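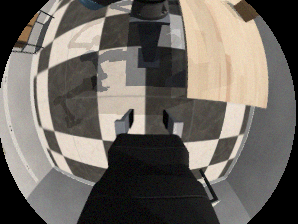

Figure 3. Simulated wrist view, fingers open, table at upper right. The block is at upper right, near the limit of the lens circle.

Print | E-mail this section

4. The Shared-Shop Build

4.1 Why we rendered first

The arm was put together in the Herkham shop, a members' workshop where bench time is booked by the evening and anything left out gets moved. That shaped most of what follows. We could not leave a half-wired arm on a table for a week, so the wrist camera was tried out in simulation before a single bracket was printed. Cheap, quick, can be run at home on a laptop. Downside — it only knows what you tell it.

The virtual room is not a copy of the shop. Checkered tile floor, plain gray walls, one wooden table, a rack. We wanted high contrast on the floor so that lens bowing would be easy to spot by eye, and the tiles do that job well enough. In Figure 3 the edges bend outward toward both sides, and the squares get squashed near the walls. A plain concrete floor would have hidden this from us, and the first version did hide it.

4.2 Camera mount

The lens model is a wide fisheye. Ifor Gape wanted a narrower one and we tried it: fingers filled most of the picture and the table dropped out whenever the wrist turned. Went back to wide. The cost is obvious in the figure. The gripper body takes up the bottom of the view, the corners are black and carry nothing, and a block that matters a lot to the task ends up as a small tilted diamond cut by the circle.

Both fingers stay in sight when open, with the gap clear between them. We treated that as the one hard rule for the mount. Bracket drawings went through 7 revisions (the file names say nine, two were skipped by mistake). Revision four put the camera too far foward and lost the pads. The last one sits further back and gives up some floor.

Finger color was changed late. Black pads on a black body were hard to separate in the mask, so the plates behind them were made gray. The pads themselves stayed black. Mererid Rees's segmentation script then worked on the plates and simply assumed the pad was on the inner side. Crude but it held up for us.

4.3 Shadows

Most of our trouble came from here. The arm throws a shadow over the floor left of center in Figure 3, dark and broken up on the dark tile, gray with a stepped edge where it crosses onto cream. The stepping comes from our low shadow map setting. We left it low to keep render time down and then paid for it: the early detector, trained on 400 frames, kept boxing the forked end of the shadow as a second gripper.

Three things were tried.

Shadows off. Fixed the false boxes at once. Then the detector did badly under the shop lights, which throw plenty of shadow.

Shadow map doubled. Smoother edges, slower, false boxes still there.

Light position varied per frame. Kept this one. False boxes on the held-out set fell from 19 to 2. We did not check whether the remaining ones share a cause.

The shaded patch around the base column is a separate matter. Cream tiles there render as medium gray, close to the walls, and any threshold picked on the open floor fails inside it. Angharad Hopkin suggested masking the base out by hand, and we did, since the base does not move. Not elegant. Anyone with a mobile base will need something else.

4.4 Moving to the bench

The printed bracket went on in March. Powell servos in the fingers, a Vikden board to drive them, power supply out of the shop's scrap bin. First fit was poor — the bracket holes had been drawn for a screw we did not have, and Rhiannon Vaughan drilled them out on the pillar drill the same evening. This shifted the camera a little to one side. We re-measured and fed the offset back to the simulator instead of printing a new part.

The shop bench has a pale top, but scratched and stained, nothing like the clean long grain of the rendered one. Block detection on it was worse than in simulation at first. Adding random marks to the table texture helped. Adding grain did not, as far as we could tell.

Cable routing was never modelled. It should of been. On the real wrist the cable drifts into view on some turns, and the detector had never seen one. A clip and some tape took care of the worst of it; Section 6 has the failure cases.

Scene files and bracket drawings are kept in the Sundarov folder on the shop drive. Requests go to Guadalupe Ibarra. Files last changed Jul 29, 2021.

Print | E-mail | Back to contents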